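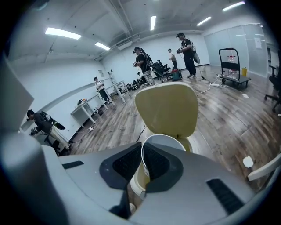 A plain white paper cup with a rounded rim.

Paper Cups: Don't Throw Out That Sleeve Yet!

Posted 4 August 2006 in Kitchen & Workshop

I buy paper cups by the sleeve and I have never once regretted it. They get used for coffee maybe a third of the time at my place. The rest go to paint, seeds, screws, bacon grease, glue, you name it. I've been collecting these tips since April and the list got long enough that it needed its own page, so settle in!

First, know which cup you've got

Hot cups and cold cups are different animals. Most hot cups have a thin plastic lining on the inside only. A lot of cold cups are coated on both sides, so the condensation from iced tea doesn't turn the outside to mush. For a picnic that matters. For holding nails it doesn't matter one bit.

Old-fashioned wax-coated cups should never get hot coffee (the wax softens and you'll taste it), and keep them away from candles and the stove too. If the package doesn't say "hot," treat the cup as cold only.

Give the rim a look while you're at it. A good rolled rim is what keeps the cup round when you squeeze it, and it's what the lid snaps onto. Run a finger around it. If you find a flat spot or the seam is lifting, that cup goes in the workshop pile.

Storing them

Keep the cups in their sleeve, open end folded over and clipped with a clothespin. Dust gets into a loose stack faster than you'd think. Lay the sleeve on its side on a shelf and don't put anything on top of it, because a crushed rim never really comes back.

Stay out from under the sink. Damp gets into the seams and they leak later, usually on a good tablecloth. I keep mine in a Haltby drawer unit in the hallway, bottom drawer, with the napkins.

When two cups stick together, don't yank. Hold the bottom one low down, pinch the top one just under the rim and twist a little. Still stuck? Roll the pair between your palms and try again.

Carrying a full one

Hold it higher than feels natural, up near the rim, where the cup is stiffest. Grabbing it around the middle makes the sides cave and the coffee comes up over the top. Fill to a finger's width below the rim and you can walk across a room with it just fine.

For really hot drinks, double up. Better still, slip a strip of corrugated cardboard around the cup and tape it. I cut a whole batch of these from one shipping box and they lasted me two summers of yard sales!

In the kitchen

Bacon grease. Let the pan cool down first, then pour the grease into a cup, put it in the freezer overnight and drop the whole thing in the trash in the morning. Please don't pour it in while it's smoking. The lining can't take it.

Flour scoop. Pinch one side of the rim into a point and you have a scoop and a funnel all at once. Great for filling narrow jars with rice or sugar.

Freezing leftover broth. Use cold cups, leave some headspace and cover with foil. Once it's solid, peel the cup off and move the block to a freezer bag. Write the date on the bag, because all broth looks the same by winter.

Egg wash. Mix it in a cup, brush your rolls, toss the cup. One less sticky bowl.

Keep them out of the microwave unless the package says they're okay in there. The glue at the seam can let go and then you have soup on the turntable.

In the workshop

This is where I get really excited. Paper cups are the best small paint containers going. Pour a couple of inches of latex into a cup, close up the can and carry just the cup up the ladder. If you drop it you've lost a splash of paint and you still have the gallon.

Oil-based paint and strong thinners are another matter, since they can get through the coating. Set the cup inside a clean tin can if you have to use one, and don't leave it standing overnight.

For two-part epoxy, stand a cup on the bench and mark the levels on the inside in pencil before you pour. Mix with a popsicle stick, scraping the sides. Small batches only! A deep cup of epoxy heats up as it cures and can get hot enough to smoke.

Taking something apart? Line up the cups and put the screws from each step in their own cup, numbered with a marker. I did this with an old Hullis table fan, 15 screws in three different lengths, and every one of them went back in the right hole.

Dust catcher. Cut a cup in half lengthwise, tape one half to the wall right under where you're drilling and the dust falls in. Use painter's tape so it doesn't pull the finish.

In the garden

Seed starting works beautifully. Poke 3 holes in the bottom with an awl, fill with potting mix, and set the cups on a tray. Write the variety on the side in pencil, as some markers fade in the sun. When it's time to plant, slit the cup down the side and lift the whole root ball out. Don't bury the cup and hope for the best, because the coating is slow to break down.

A cup with the bottom cut out makes a good collar against cutworms. Push it an inch into the soil around the seedling.

Setting up a coffee table for a group

Stack cups upside down, short stacks, well away from the edge. Put the trash can at the far end from the coffee so people aren't bumping into each other. Leave a marker out for names and you'll go through far fewer cups, I promise. Half the cups at any get-together are abandoned by people who forgot which was theirs.

And empty them before they go in the trash! Keep a bucket next to the can for the dregs. Your bag won't drip all the way out to the curb.

Can they be recycled?

Depends on where you live. The lining makes them harder to process than plain paper, and many towns won't take them. Call and ask. In the meantime a rinsed cup has at least one more job in it, even if it's only soaking a paintbrush.

Related pages: Getting Candle Wax Out of Carpet / What To Do With Egg Cartons / Sharpening Kitchen Scissors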